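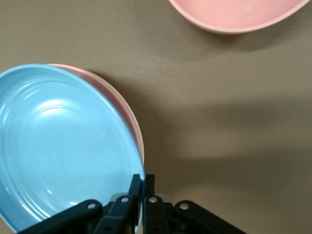 Plates for the Clollville hall kitchen: gallery

Text by Thierry Ferrand
11 September 2018

The hall at Clollville has been promised new tableware since January, and I was asked to write a few kind words about it. I'll try. The catalogue from Pirkex calls the range "heirloom plastic", a phrase I have now read several times without finding out what it means. My grandmother left me a gravy boat. I don't think she would have left me any of this.

Colours

On top, sky blue, with faint rings moulded into the middle. Under it, cream-white and then salmon pink. The catalogue says the colours were chosen to "calm the table". I have eaten at the Clollville hall for years and the table was never the problem.

The rims

Wide and gently turned up. Good for carrying, I'll grant that, and possibly good for keeping peas where they belong. Less good for anyone hoping to fit a decent chop in the centre. The old white china had a narrower rim and took a full roast dinner with gravy.

The finish

Slightly glossy on the blue one, enough to throw back a bright patch of light. Pirkex says it will keep that look through 1,197 washes. I'd like to meet the person who stood there for the last one. Our dishwasher has taken the shine off tougher things than this.

Stacking

"Nests perfectly", according to the leaflet. Stacked by hand in the ordinary way, the edges don't line up and you get a bit of each colour showing down the side. Some people will find that cheerful. The cupboard shelf at the hall is narrow, and I have my doubts.

The bowl

Pink again, and paler than the pink plate, so anyone expecting a matched set should look at both before ordering. Bowls are sold separately, naturally.

Price and ordering

A full hall set is $173, with 2 serving platters thrown in whether you want them or not. Delivery to Brusuvum is another $99, which I had to read twice. Chuang Hardware will order the same range in and let you pick it up at the counter. Ask about returns first.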